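Fistberg Book Letter: the reviews, typed up

Last updated: 9th May

Hello, and thanks for looking in. In this folder you'll find the book reviews from the Fistberg Book Letter, which went out by post to women's Bible study groups for years before any of us had email. They're mostly short write-ups of Christian books: devotionals, prayer guides, missionary lives, a fair few marriage books and a surprising amount of poetry. I've typed them up as plain text so they can be searched, read on a phone, or used by anybody studying how ordinary church readers wrote about books.

I'm Hauwa Akande and I did most of the typing. Pin-yu Poon did the checking and built the index, and she's the reason the spellings of authors' names match from one review to the next. If you find something lovely, tell her. If you find a mistake it's probably mine!

What's in the folder

There are 1,000 reviews, one text file each, plus a spreadsheet called index that lists them all. The spreadsheet has a row for each review with the title of the book, the author, the publisher where the Letter gave one, the reviewer's initials, the issue it came from, and a subject. The subjects are the Letter's own headings (Prayer, Home and Family, Lives, Suffering, Verse, For the Young) and I haven't tidied them, even where a book about grief has ended up under Home and Family. Somebody thought it belonged there, and after reading the review I could sort of see why.

The file names start with the issue number, then a few words of the book's title. No spaces. Pin-yu was firm about the spaces.

There's also a folder called letters-in, which has the replies readers sent when they disagreed with a review. Do read these. There's a long quarrel over a Flultamberg Press devotional that one reviewer called thin, and a lady from Gresham wrote back a page and a half to say it had got her through her husband's illness and she'd thank the reviewer to read it again, slowly. The reviewer did read it again, and printed a second review. Both are here and linked in the index, so please don't treat the second as a duplicate and throw it out.

How it was typed

I started with the scanner and the free software that came with it, but the Letter was run off on a duplicator and the purple ink has gone faint in so many places that I was spending longer fixing than typing. So most of it I typed by hand from the paper copies, in the evenings, with the radio on. Then Pin-yu read my version against the page. Bible references were checked separately, as I have a bad habit of swapping chapter and verse when I'm tired (apologies to whoever wanted 1 John and got something rather different in the first upload).

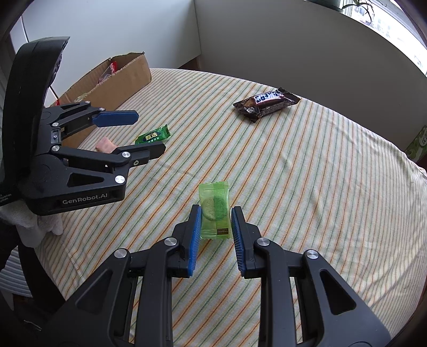
Issue 2

The second issue is where the Letter really finds its feet, I think. The first was mainly notices and a list of titles, but in this one the reviewers begin to write as themselves. You get the long piece on reading the Psalms aloud to a sick mother, and the very cross one on a book of advice for young wives ("I was a young wife and I should have thrown this at the cat"). If you only want to dip in, start there and then jump about.

What I changed and what I left

Plain typing errors in the original I corrected quietly. Anything that might be a choice I left alone, so He and Him have capitals in some reviews and not in others, and the same goes for Scripture. Quotations from the Bible are as the reviewer gave them, even when she was clearly quoting from memory and mixing her translations. Underlining has become asterisks. Prices are left in the old money where they're in the old money.

Reviewers are initials only. Most signed that way at the time, and for those who gave full names I've cut them down to match. A few mention children, illnesses or trouble at home, and where I thought a family would mind I've taken the sentence out and put [cut] in its place. I'd much rather lose a sentence than upset somebody's daughter.

What it's good for, and what it isn't

It's good for reading, first of all. Use it in your book group, pinch ideas for what to read next, quote it in your own newsletter. If you're doing something cleverer with a computer, it should work nicely for sorting by subject or looking at how people praise and grumble. Most reviews are short, and none of them goes over 3,000 words.

Please don't use it as a fair picture of what Christian women thought or read. These were keen readers who had the time and the stamps, nearly all from the same handful of churches, and the books they reviewed were the ones on the lending shelf. Don't take it as a guide to doctrine either! They disagree with one another cheerfully from page to page, and the editor let them.

Known gaps

Some of the early numbers have pages missing where a coupon or a recipe was cut out from the other side. Those reviews stop mid-sentence and are marked incomplete in the index. The Kruger supplement on hymn writers isn't in yet. I've got a copy on loan, it's just very long and the print is tiny, so bear with me.

The subject column is blank for a handful of poems that had no heading in the Letter. Leave them blank, please, if you're sending changes back.

Sharing it

Copy it, print it, pass it round. All I ask is that you say it came from the Fistberg Book Letter, keep the reviewers' initials with their words, and don't sell it. If you've got old copies in a drawer, especially with the middle sheet still in, I'd be thrilled to borrow them and I'll pay the postage both ways.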